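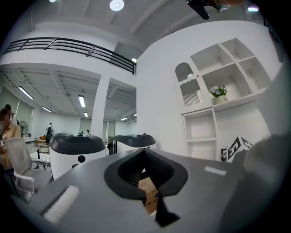
Household and shop-floor chores: where are we really?
Forum: Applied Automation > General

drawbar_pull
Feb 7, 2022

Starting a separate thread so the Ladavholm one can go back to conveyors. The claim made there was that general-purpose machines can now do light household work and most bench work on a shop floor. I don't think they can. I would like to see the claim broken down by task, with cycle times and failure counts, before anyone orders anything.

My own numbers, for what they are worth. We ran a single arm with a parallel gripper at Doherty for one job: take a small part from a tray, put it in a drawer, close the drawer. Over 2000 cycles it was fine as long as the tray was fixtured. Without the fixture we stopped the run at 600 because the operator was clearing faults more often than he was doing his own work.

torque_spec_ed

What was the drawer? Slide type matters. A full-extension ball bearing slide and a friction slide in a cheap cabinet are two different problems.

drawbar_pull

Friction slide, plastic on painted steel. It racked when pulled off center. A person corrects for that with the wrist and doesn't notice. The arm pulled straight along the taught line and stalled on current limit.

Rhona Carnegie

I disagree with the framing. You tested a taught path and concluded something about machines in general. The people working on this now mostly record human hands using grippers of the same type the robot will carry, then train on the recordings. The off-center drawer is in the data, since people pull drawers off center all day long. Markers on the grippers give you pose. You don't write the path at all.

I spent part of July going through recordings like that. The chores are dull: open a drawer, put a pen away, close the drawer, clear a shelf. The thin items are the ones to watch.

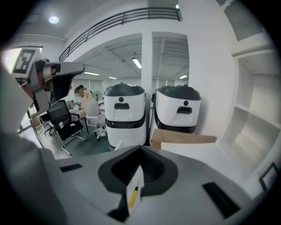 A pen or a piece of card gives a soft V-shaped finger very little to hold. It can rotate in the grip, and then the place pose is wrong even when the pick counted as a success. If you score only picks you will get a very flattering number. Score the whole chore, item in its place and drawer shut, and the number drops.

torque_spec_ed

So you agree with him.

Rhona Carnegie

On the current state, partly. On the reason, no. He says the hardware and the method both fall short. I say the hardware is adequate for a good share of this and the policy is short of data.

millwright_north

Hardware is not adequate. Two fingers and no feel. I have changed pads on the Steltelia units we run and the soft ones wear at the tip first, which is the part you need for a pen. Call it adequate when a set of pads lasts through a quarter.

Also, where does the base go? A mobile base in a normal room has chair legs, cables, a box leaning on a cabinet. Our aisles are painted and kept clear and we still get stops.

Rhona Carnegie

Pad wear is fair. I have no long-run figures on that.

The base I would treat separately. Driving from one room to another and carrying a load is already sold as a product. Reaching into a cabinet from wherever the base happened to stop is the part that isn't solved.

drawbar_pull

Then let's write down the list and argue about entries. My ratings, unattended, 8 hour shift, no fixtures:

1. Carry a closed tote between two known points. Yes.
2. Vacuum or scrub an open floor. Yes, with pickup of loose items done first by a person.
3. Load identical parts into a machine from a bin. Sometimes. Depends on the part.
4. Put small mixed items into an open drawer and close it. No. 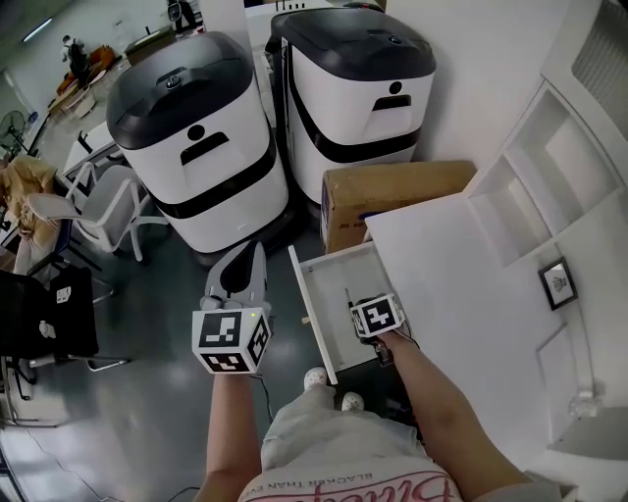

5. Wipe a shelf that has things on it. No.
6. Fold anything. No.

Rhona Carnegie

I would move 4 to "sometimes" if the drawer is already open and the items are rigid. Closing is easy, it is a push. Opening is the hard half. 5 and 6 I leave alone.

torque_spec_ed

Item 3 should be split. Clandus has bin picking on castings that runs all night. Same cell on stamped sheet parts nests two together every few minutes.

drawbar_pull

Agreed on 3, splitting it into rigid bulky and flat nesting. I'm leaving 4 at no. "Already open" is a fixture as far as I am concerned - somebody had to open it.

millwright_north

Add a column for who clears the fault and how long it takes. That is the number my boss asks for.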